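We use cookies to remember your settings and count visits. By continuing to read you accept this. OK

Making Jeans Last: Washing, Drying, Mending and Putting Away

March 2018 – by the editor of the Gimance house pages

I love jeans season, which in our house runs from the first of the year to the last. After the February piece on wool sweaters I got a pile of mail asking for the same thing on denim, and I was so happy to get it! Denim is about the most forgiving cloth you can own. It puts up with gardening, painting, kids, dogs and long car rides, and when it finally gives out at the knee you can patch it and start again. Most of what follows I learned from my own mistakes, including the time I turned a whole load of dish towels blue.

Before the wash

Wash less than you think you need to. I wear a pair five or six times between washes unless I've been on my knees in the flower beds. If they only smell a bit stale, hang them by an open window overnight and they'll be fine in the morning. Spots can be handled one at a time with a damp cloth and a drop of dish soap. Dab, don't scrub, or you'll end up with a pale patch that shows more than the spot did.

When it is time for a real wash, empty every pocket, and I mean every pocket. The little coin pocket is where the trouble hides. I have washed a lip balm, a seed packet, two grocery lists and a crayon, and the crayon was by far the worst of them. (If it happens to you: scrape off what you can, lay paper towels on both sides, press with a warm iron, move to clean towel, press again. Then treat what's left with dish soap before the next wash, and keep them out of the dryer until the mark is gone.)

Zip the zipper, button the button and turn the jeans inside out. It takes ten seconds. The fading happens where the cloth rubs against itself and the drum, so you want that rubbing on the inside. An open zipper is also a little saw, and it will chew up whatever T-shirt happens to be next to it. 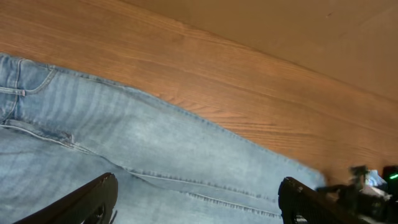

Washing

Cold water, every time. New dark jeans go in alone for the first two or three washes, or with other things you don't mind turning slightly blue. After that they can join the dark load. Old pale ones hardly bleed at all in my experience, and I throw them in with the gray socks and gym things.

Don't stuff the machine! Denim gets heavy when it's soaked and it needs room to move. Four pairs is my limit in a regular washer, three if they're my husband's. If you hear the drum thumping on the spin, stop it and spread the load around by hand.

Use less detergent than the cap tells you. Too much of it stays in the cloth and makes it stiff and a little gray, and then people reach for fabric softener to fix that, and now there are two things stuck in the cloth. Half a cap does it for us, and we have medium-hard water. If your jeans come out stiff anyway, run them through a second rinse with half a cup of white vinegar in the softener drawer. The smell goes away as they dry, I promise.

Grass stains: rub in a little plain white bar soap, leave it half an hour, then wash as usual. Grease from the bike or the mower: cover it with cornstarch, let it sit while you have lunch, brush it off, then dish soap. Blood: cold water only, as soon as you can get to it. Mud: let it dry completely and brush it off outside. I know how hard it is to leave mud alone, but wet mud just gets pushed deeper in.

Drying

The dryer is what kills jeans. The heat shrinks them and it is very hard on anything with stretch in it, and those baggy ripples you sometimes get behind the knee are the stretch threads giving up. I hang ours from the hems with clothespins, upside down, so the weight of the waistband pulls the legs straight. You can skip ironing completely this way!

Give them one good snap before you hang them up. Hold the waistband in both hands and crack them like a whip, then run your fingers down the side seams and pull gently from both ends. Seams shrink differently from the cloth around them, and that is where the twisting comes from. Do it wet and they dry flat.

If you have to use the dryer – and in a rainy week we all do – take them out while the waistband is still damp and hang them for the rest. The pockets and waistband take twice as long as the legs, and by the time those are dry the legs have been baking for nothing.

Small repairs

Now for my favorite part. A repair done early takes fifteen minutes in front of the TV, and the same repair left for a month takes up a Saturday afternoon, so it pays to look your jeans over every now and then. I do it on the kitchen table with the big light on. Run a thumb along the inside leg, look at the corners of the back pockets, check the belt loops (they go at the bottom first) and hold the seat up to the window. Anywhere the light comes through is a place to fix before it turns into a hole.

My mending box has:

- a pack of denim needles, size 16 for the machine, plus a few long sharp ones for hand sewing
- heavy thread in dark blue, pale blue and gold
- a thimble I always forget to use
- scraps from old jeans, sorted light and dark
- a jar of shank buttons, the hammer-on kind
- small sharp scissors that live there and are never, ever used on paper

The box itself is an old Tritberg cookie tin, and it holds just about everything. I bought a 50-yard spool of the gold topstitching thread two years ago and I'm still on it.

For a thin place, cut a patch from an old pair at least an inch bigger than the worn area on every side. Pin it to the inside. Then sew back and forth across the worn part in close rows, going a little way past it into the good cloth. Match the thread to the palest part of the jeans and the rows will almost disappear. Round off the corners of the patch, square ones lift and curl in the wash.

For a belt loop that's come away, tuck the raw end under, put a scrap behind the hole it left, and go over it eight or ten times through all the layers. A pair of pliers helps pull the needle through. My sewing machine (a secondhand Jullau, heavy as a safe) will get over a loop if I turn the wheel by hand, and I wouldn't push it faster than that. 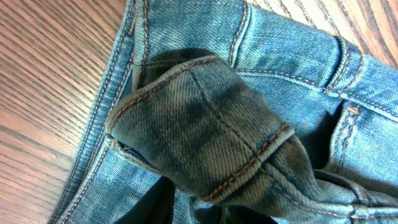 Hemming without losing the original hem

People ask about this one constantly. If you love the worn look of the factory hem, you can keep it:

1. Put the jeans on with the shoes you'll wear them with, and have somebody mark the new length with a pin.
2. Measure from the pin to the bottom edge. Say it's two inches.
3. Fold the hem up on the outside, right sides together, so that half that amount sits between the fold and the top of the old hem stitching. The old hem isn't part of the measurement.
4. Sew all the way around as close as you can get to the old hem, just above it, without catching it.
5. Flip the hem down, tuck the extra up inside the leg and press it hard with steam.
6. Try them on again before you trim anything!

The thick spots at the side seams will fight you. Tap them flat with a hammer first, with a folded towel underneath, and slide a bit of folded cardboard behind the presser foot to keep it level as you climb over. I did 61 inches of hem in one evening for the cousins' visit and broke only one needle.

Folding and storing

Jeans don't need hangers. Fold them in half lengthwise, pocket to pocket, smooth the crotch point back so you have a straight edge, then fold the legs in thirds. Stand them on end in the drawer like books and you can see every pair at once. If you'd rather stack them on a shelf, stop at 6 pairs, or the stack leans and you end up pulling from the middle.

For long storage, wash them first, dry them all the way through and use a cotton pillowcase instead of plastic. A cedar block is nice. My winter-lined pair spent a whole summer in a plastic tub once and came out smelling like a cellar.

When they're really done

Don't throw them out! The backs of the legs almost always have good cloth left in them. I've made pot holders (two layers of denim and one of old towel), a log carrier, knee pads for weeding, a clothespin bag from a back pocket and half a yard of waistband, and a very ugly draft stopper I'm quite fond of. A strip cut from the side seam makes a strong garden tie for tomatoes and is soft enough not to cut the stems.

A reader from Ham wrote that she keeps a pair hanging just for buttons and rivets, and snips one off as needed. I've started doing the same.

Next time it's cast iron, so send me your rust stories.

Get the Gimance letter once a month! Enter your e-mail and join 2000 other readers.

Contact | © 2018 Gimance house pages | Back to top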